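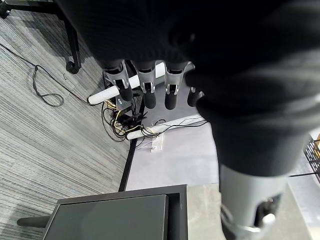
Vol. 2, p. 534

Demonstration gathering is the recording of example movements from which a learning system is trained. In the Wumside method, each attempt at a chore is stored as one episode. 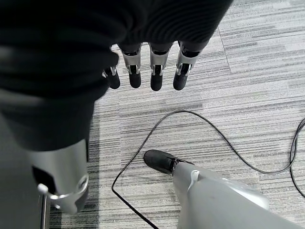

View from a wrist camera, fingers over carpet.

Head and wrist views are saved together — neither is enough alone. Bullier asks for 500 episodes per chore.
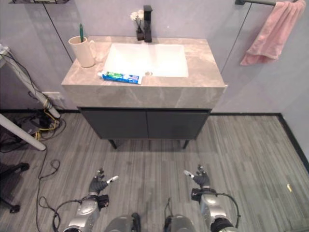
Head camera view of a bathroom vanity.

Household sets often include cloth, which changes shape when

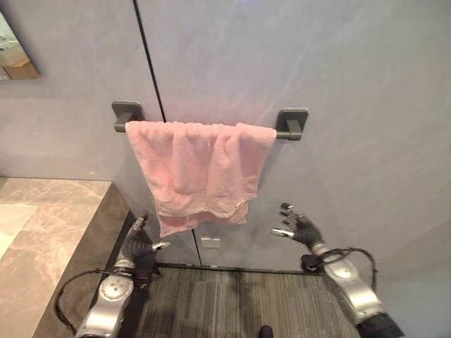 handled and needs more examples than rigid goods. Skidberg lists 18 such chores.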